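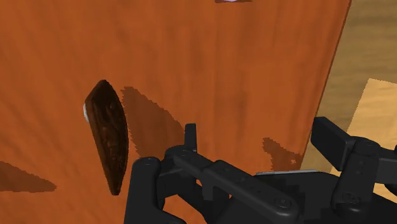 Wood grain, orange-brown, with a sandy floor past the edge.

THE SORCOMBE TABLE

When Aunt Elvia died she left Macario Quezada the table, and she left his cousin Montserrat the room it was in.

The lawyer, Isauro Galindo, read this part twice. He had drawn up the will himself and seemed to be hearing it for the first time.

"The table is in the dining room," Macario said.

"Correct."

"And the dining room is hers."

"The house is hers. Mrs. Solís only mentioned the dining room in particular." He turned a page and turned it back. "She underlined it."

Macario drove out to Sorcombe that Saturday, 21st January, with a rented van and his brother-in-law Braulio, who had a bad knee and a great many opinions about rope. Montserrat met them at the door in her coat. She had not turned the heat on. Heat, she said, was for people who were staying.

The table had always been too big. As children they had been told that their uncle built it where it stood, over one winter, starting in November and finishing whenever he finished, and that he had never once thought about the door. Elvia served dinner on it for the rest of her life. You had to turn sideways to get to your chair, and once you were in, you were in until dessert. Macario had sat through an entire fever in the corner seat.

Braulio got out his tape measure. He measured the table, then the door, then the table again, in case it had come around.

"Seven inches," he said.

"Seven inches what?"

"Too many."

"Take the legs off," said Montserrat.

"That's with the legs off."

They looked at the window. The window was smaller than the door. Montserrat went to make coffee on the one burner that worked, and the men stood there with their hands flat on the wood, as if they'd been asked to swear to something.

"You could cut it," Braulio said.

"I'm not cutting it."

"Down the middle. Couple of hinges. People pay extra for that."

"She'd come back."

"She'd have to get in that door first."

Montserrat returned with three cups and the news that a couple was coming on Monday to look at the house. They were from the city and had asked for an empty one. She had told them it was empty. She had a figure in mind, and the figure did not include a table.

"Then sell it to me," Macario said. He hadn't planned to say it. "The room, I mean."

"You can't buy a room."

"What would it be, if you could?"

She did the math on the back of the funeral program, taking the whole place and dividing by the square feet, and came up with a number that made Braulio go and look at the van. Macario offered 1,157 dollars, the balance of his checking account as of that morning. He thought the exactness might move her.

"That's the corner with the fever in it," she said. "Maybe."

Then she sat down, sideways, the way you had to. After a minute he sat down across from her. It was too cold to take off their gloves. She asked if he remembered the Easter when the priest got stuck, and he did, and it took nearly an hour to tell it properly because they disagreed about the soup.

Braulio came back in to say the van was due by six and they charged 75 dollars if you were late. Neither of them got up.

"Call Galindo," Montserrat said finally. "Ask him what happens if I don't sell."

"What happens is you own a freezing house in Sorcombe."

"With your table in it."

"With my table in it," he agreed.

Braulio leaned on the door frame and rubbed his knee. He asked whether, in that case, there was anything to eat.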